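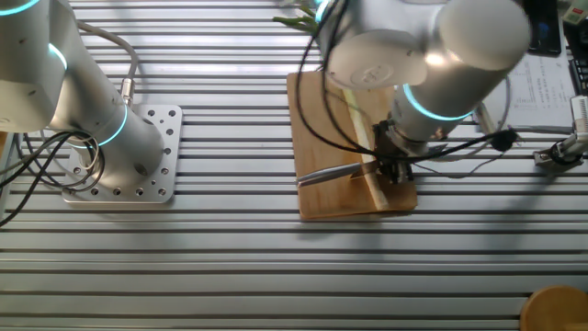

Everybody who remodels a kitchen in this town gets sold the same thing now. An island. Doesn't matter if the room is ten feet wide. Island, stools, pendant lights, done. I have been through three kitchen jobs in my own houses and sat in on plenty more for friends, and my opinion is that most of these people needed a better stretch of counter and a place to chop. Look at how much of cooking comes down to a wooden cutting board and enough room to either side of it. That's the kitchen. Everything else is storage and plumbing.

Xinyi Yin, up on the Kullenstead side of the creek, got three bids last August. All three had an island. She had told every one of them she didn't want an island. One of the bids called it a "peninsula option," which was an island with one end shoved against the wall. Her room is a galley. You would have had to turn sideways to open the oven.

I don't blame the contractors completely. They get asked for it, and after a while they quit listening for anything else. The showroom at Lo Presti has 5 kitchens set up on the floor and every one has an island in it, so people walk in, see that, go home and measure. And then the measuring gets fudged. An aisle that should be a good comfortable walk gets squeezed down becuase the drawing still looks fine at that scale. Drawings always look fine.

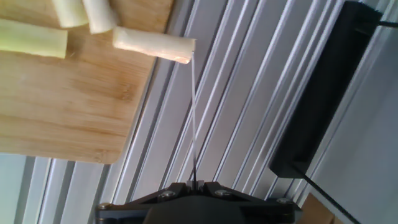

My rule is that you plan the prep space first, before cabinets, before you fall in love with a faucet. Stand in the old kitchen and make dinner and pay attention to where your hands go. Sink to board, board to stove. A few cut pieces of leek on a bamboo board take up more counter than you'd guess once there's a bowl for the trimmings and a pot waiting, and soup for six takes a lot more than a few. So where does the bowl go? Where does the pot go? If the designer can't answer that, the plan isn't finished, I don't care how nice the color rendering is.

Most designers I've met want to talk about doors. Shaker or flat, maple or cherry. Fine, have that talk. Have it second.

Money next. Tanner Leclerc did his place for a good deal less than the neighbors and people keep asking him how. He kept the sink where it was. Kept the window. Kept the gas line. He put the savings into counter, one long unbroken run on the window side, and good light over it. Moving a sink to an island means opening the floor, and in our older houses opening the floor means finding out things. His neighbor found out things. Four extra weeks of eating off a card table in the den.
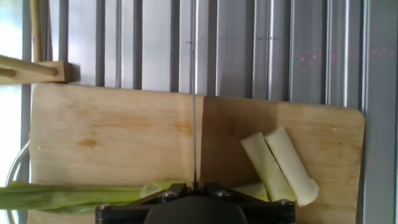
And that was a job that went well, by the way. The one on the corner is still not finished and I'm not going to name them, they know.

Now the other side, to be fair about it. Réjean Campbell has an island and loves it and he's right to. Big square room, two cooks, kids doing homework on one end while somebody peels carrots on the other. There's real space on all 4 sides. Nobody gets hip-checked by the dishwasher door. If your room is like that go ahead, I'd do the same. But his is a newer house and the kitchen was drawn for it from the start. Most of what gets remodeled around here is older and narrower than that.

What bugs me is the resale argument. "You'll get it back when you sell." Will you? I asked Nima Bahrami, who has walked more buyers through houses on this side of town than anyone I know, and she said buyers like an island in the pictures and then stand in the kitchen and say it feels tight. They can't say why. She can. She's lost sales over it. A table would have been better, she thinks, a plain table you can move against the wall when you need the floor.

A table! Remember those? You can roll out dough on it, pay bills on it, and when you get tired of it you carry it out to the garage. Costs a fraction and no electrician. 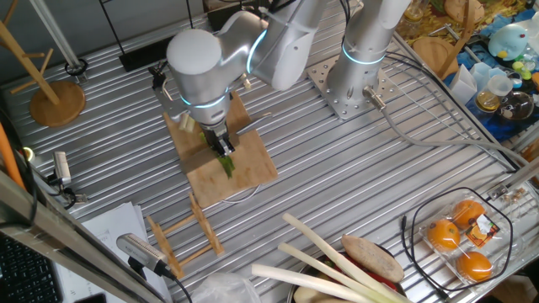 COUNTERS AND SURFACES

Same disease, smaller scale. Folks pick the stone for the whole kitchen off a sample the size of a playing card and then are scared to set anything down on it. My sister-in-law keeps towels under everything. Njål Aasen put in plain laminate from Pandmont with a wood edge, took heat for it from the entire block, and his is the only kitchen on the street where you can set down a grocery bag without somebody flinching. If it gets wrecked he'll replace it. He put the difference into a vent hood that vents outside, which I would make a law if I could.

I'm not saying stone is bad. I have some. I'm saying buy it last, with what's left over, after the layout works and the lights are right and there's an outlet where you plug in the mixer. Outlets, my god. Put in more than the plan shows. I have never once heard a person complain about to many outlets.

So before you sign anything, get masking tape. Tape the island on the floor, full size, stools included and somebody sitting on them. Leave it there a week and cook around it — no cheating, no stepping over the line to get to the fridge. If you still want it after that, call the contractor back. Xinyi lasted two days.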